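Posted in March by Idalina Lobo
4 min read

Call for participants: come and train with us for ten weeks at Modise

If you have been meaning to get stronger for years and keep finding that the year is over before you've started, we would really love to hear from you. Modise is a small neighborhood gym, and this spring we are opening up places in a beginners' strength program for 50 adults who have done little or no lifting before. You don't need to be fit, you don't need special shoes, and you certainly don't need to know what a deadlift is (I didn't when I first walked in, and I was forty-six).

The program runs for 10 weeks, with two sessions a week of just under an hour each. You'll train in a group of five with the same coach all the way through. Wian Van der Merwe takes the early groups at 6:30 a.m., and Dilruba Roy takes the lunchtime and evening ones. They are both patient people who will happily show you the same movement eight times, and then a ninth if you ask.

We'd like to learn something from all this too. Everyone who joins fills in a short training diary after each session: what you did, how hard it felt, how you slept, whether your knees grumbled. Oana Dobre will be reading the diaries and using them to write next year's beginner plan, so please be frank in them. "I hated the lunges" is a perfectly good entry, and I have written it myself. 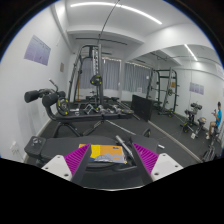 Do I have to pay anything to take part?

The sessions are free for all 10 weeks, and we only ask for a $50 deposit to hold your place, which goes back to you when you hand in your diary at the end.

We are looking for people aged 30 and over who can get to us twice a week and who haven't followed a regular strength plan in the past two years. Walking, swimming, gardening and chasing grandchildren are all fine and don't count against you. If you have a heart condition, have had surgery lately or are pregnant, please talk with your doctor first and bring us a note, and then we'll sit down together and see what makes sense. We may suggest waiting for a later group, but we'll keep your name on the list.

Before the first week you'll come in for a half-hour chat and a gentle movement check, mostly squatting to a chair, reaching overhead and picking a light weight up off the floor. Wear whatever you can move in. Bring water and a small towel, and a snack if you're coming straight from work. There are showers, though I should say the left-hand one takes its time warming up.

To apply, pick up a form at the front desk or ask us to mail you one. Tell us a little about yourself in up to 300 words, which times of day suit you, and any old injuries we should know about. Please don't worry over your spelling or try to impress us! Nomvula Nkuna looks after the applications and will call everybody back, including those we can't fit in this time.

Forms need to reach us before the end of March. Groups start the week after the movement checks are finished, and Nomvula will give you your start date when she calls.

Recent posts
New early opening hours at Modise
Sore after your first session? Some notes from Dilruba
Evening stretch class: places still open
What we learned from last year's walking group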